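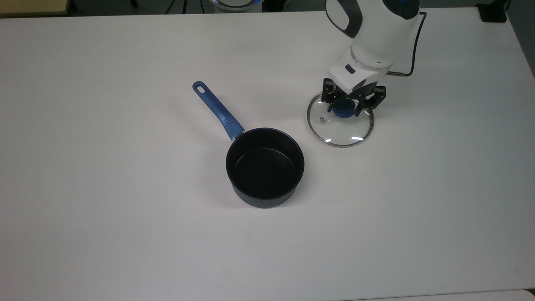 Karkeck small saucepan with glass lid, blue handle

Sold by Amau Kitchen Supply. Item 714. Page last revised August 22, 2018.

We weren't in a hurry to stock another small non-stick saucepan. The market is full of them, most look alike in the box, and the claims on the sleeve tend to run well ahead of the cooking. This one made it onto the shelf after a fair bit of grumbling on our side, so take what follows as a shop's opinion and make up your own mind.

What you get

One deep, straight-up-and-down little pot with a dark non-stick coating, one long blue handle, and one clear glass lid with a metal rim, a blue knob and a small steam vent. No second lid, no steamer insert, no recipe booklet. The handle has moulded grooves in the thick part near the pot and a hanging hole at the other end. A short metal collar joins the two.

What the maker says

Karkeck's sleeve promises "effortless release" and "even heat, every time." We have read that sentence on a great many sleeves. Any new coating lets go of a fried egg in the first week. What matters is the second winter, and no sleeve will tell you about that. The warranty is for two years against faults in manufacture. It does not cover scratches, overheating or ordinary wear to the coating, so read it before you count on it.

What we think it's good for

Porridge for one. Warming soup. Boiling a couple of eggs, reheating gravy, melting butter, making a small batch of custard if you keep the heat low and stir with something soft. The depth helps with anything that likes to foam or spit, and we would choose it over a shallow pan for milk.

We wouldn't buy it for caramel. A dark interior makes it hard to judge the colour of sugar, and caramel goes from nearly there to ruined in a few seconds. A pale or bare metal pot is better for that job. Nor is it a pot for a family-sized lot of rice, whatever the sleeve suggests.

About the handle

It's long. Good for keeping your hand away from the burner, less good on a crowded stovetop, where it will find its way over the front edge if you let it. Turn it to the side, particularly with kids in the house. It also takes up more drawer than you expect. If you have a rail or a hook, use the hole and save yourself the bother.

The grooves are the sort of detail that gets called "ergonomic" in catalogues. We'd call them handy and leave it there.

About the lid

We like a glass lid on a small pot, mostly for rice and for milk, where lifting the thing to check is half the trouble. It fogs up at first like any other. The vent lets steam out, but it will not stop a starchy pot from boiling over on high, so don't walk off and trust it. Let the lid cool on the bench before it goes anywhere near cold water.

The knob is the part we'd watch. Knobs on lids of this kind are often held by a single screw, and screws work loose with washing. Give it a turn now and then.
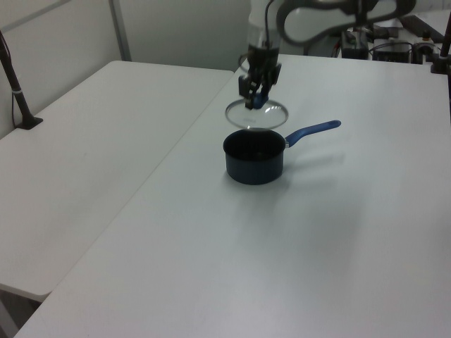
Fisgate wrote to us in February to say we had been too hard on it: "I've used mine nearly every morning for porridge and the coating is fine. The lid is better than the one on my dear pot. I do wish there was a pouring lip, though, because gravy runs down the side."

Fair enough on the porridge. One happy owner in the first months doesn't settle the question of the coating for us, but we're glad to hear it. We pass on the note about gravy without argument – use a ladle.

Care

Wash by hand in warm soapy water with a soft sponge. The sleeve says dishwasher safe. We have sold enough coated pans to advise against it anyway. Wooden or silicone spoons only. Low to medium heat, and never leave it on the burner empty. If you stack it, put a cloth or a paper towel inside.

How it compares

The Kuzmenko saucepan we also carry is uncoated, heavier and costs more. Food sticks to it if you're careless, and you can scrub it as hard as you like afterward. For someone setting up a first kitchen, or wanting a light pot for small jobs, the Karkeck is the easier one to live with. If you hate replacing things, save up for the Kuzmenko.

Returns

Unused and in its box, within 30 days. Once it has been on a stove it's yours, unless there is a fault, in which case bring it in with the receipt. Replacement lids can be ordered at the counter and usually take some weeks to arrive.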